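Recursos > Guion y desarrollo > Tutoriales

Cómo preparar la escaleta de un episodio piloto de 45 minutos

Revisado el 23/03/2025 por Mirjam Aigner
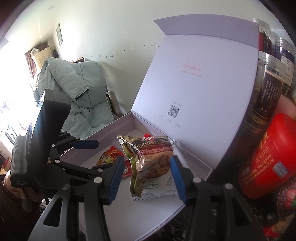 La escaleta es el documento intermedio entre el tratamiento y el guion dialogado. Enumera las escenas en orden de emisión, con su localización, los personajes presentes y el cambio dramático que se produce en cada una. No contiene diálogos. El procedimiento descrito aquí es el que se sigue en los talleres de Ninditier para drama seriado de una hora de parrilla, con cortes publicitarios.

Antes de empezar

Conviene tener cerrados tres elementos: la premisa en una sola frase, la lista de personajes fijos y el final del episodio. Si el final no está decidido, es preferible volver al tratamiento.

Paso 1. Separar las tramas

Asigne una letra a cada trama. La A lleva el conflicto principal y se resuelve, al menos en parte, dentro del piloto. La B suele corresponder a un personaje fijo secundario. La C es opcional y sirve para sembrar el arco de temporada. Escriba cada una por separado, de principio a fin, en un máximo de 8 líneas.

Paso 2. Fijar los cortes

En una estructura de teaser y cinco actos, anote primero la última escena de cada bloque. Todo final de acto debe plantear una pregunta nueva o invertir la situación anterior. Un corte que se limita a repetir un peligro ya conocido se reescribe en esta fase.

Paso 3. Redactar las entradas

Cada entrada lleva:

- Número de escena y letra de la trama.
- Encabezado: INT. o EXT., lugar y momento del día.
- Personajes presentes.
- Acción resumida, en presente y tercera persona, con un límite de hasta 200 palabras.
- Cambio: qué sabe, pierde o decide alguien al terminar la escena.

Ejemplo de entrada:

14 / B. INT. ARCHIVO JUDICIAL. NOCHE. VERA, TOMÁS. Vera busca el expediente del incendio y encuentra la carpeta vacía. Tomás reconoce la firma del último préstamo. Cambio: Vera descubre que su jefe consultó el caso antes que ella.

Paso 4. Intercalar

Ordene las entradas en una sola columna. Revise que la trama A aparezca en todos los actos y que no haya más de tres escenas seguidas de una misma trama. Si dos escenas contiguas comparten decorado y personajes, estudie fundirlas.

Paso 5. Comprobar la continuidad

Lea solo los encabezados y anote los saltos temporales. Después lea solo el campo «Cambio». Una entrada con ese campo vacío se elimina o se integra en la siguiente.

Paso 6. Numerar y entregar

Bloquee la numeración antes de enviar el documento a producción. Las escenas añadidas después se identifican con letra (14A, 14B) y las suprimidas conservan su número con la indicación OMITIDA. El nombre del archivo incluye título, episodio y versión.

Plantilla: Emil Stöckli. La próxima revisión de esta página está prevista para junio e incluirá la variante de cuatro actos.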